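The Orkard Fitted Sheet
3 min read

Most fitted sheets are made by people who seem to have heard about mattresses secondhand. The Orkard is made by people who own one. It goes on, it stays on, and at three in the morning it doesn't let go of a corner and come creeping up to meet your ear.

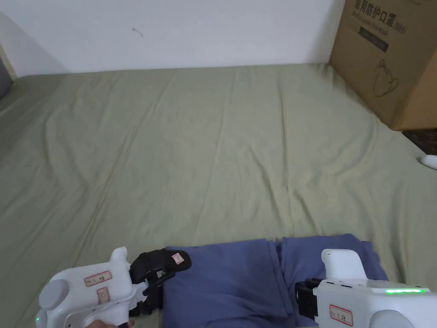
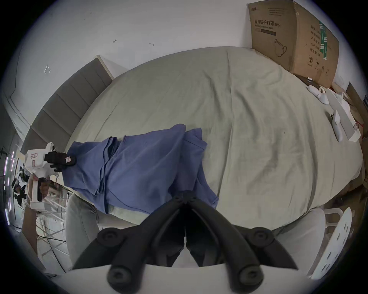
Orkard fitted sheet on the bed, both photos. Creases are normal for this weave.

The fabric is plain cotton percale, 300 thread count. We could sell you one that claims 1,000, and plenty of shops will, but somewhere past the middle hundreds the counting gets creative. Percale feels crisp for the first few washes and then calms down. If you want something slippery, Boltton makes a sateen and we wish you both well.

Elastic runs the whole way around the hem, corners and sides alike. The pocket takes a mattress up to 15 inches deep, topper included. Measure yours before ordering – "pretty thick" is not a size, though it's the one we get most often by email.

One short side has a woven tab that says SHORT SIDE. Nele Cuypers, who designs our bedding, fought for that tab through two rounds of cost cutting, and it's now the only feature customers write to thank us for.

Care
Wash warm, tumble dry low, take it out while it's still a bit damp. Close the duvet cover first or the sheet will spend the cycle inside it with all your socks. Ironing is allowed. We won't ask.

Sizes and price
Full, Queen and King. Queen is $108. Pillowcases are sold separately at $35 a pair, and yes, we know.

Goes with
The Tuner blanket, for people who are cold, and the Chaturvedi coverlet, for people who have guests. The next batch of coverlets is due in April.

Returns
Send it back within 35 days, washed or unwashed, though we do have a preference. Orders placed over the weekend ship Monday.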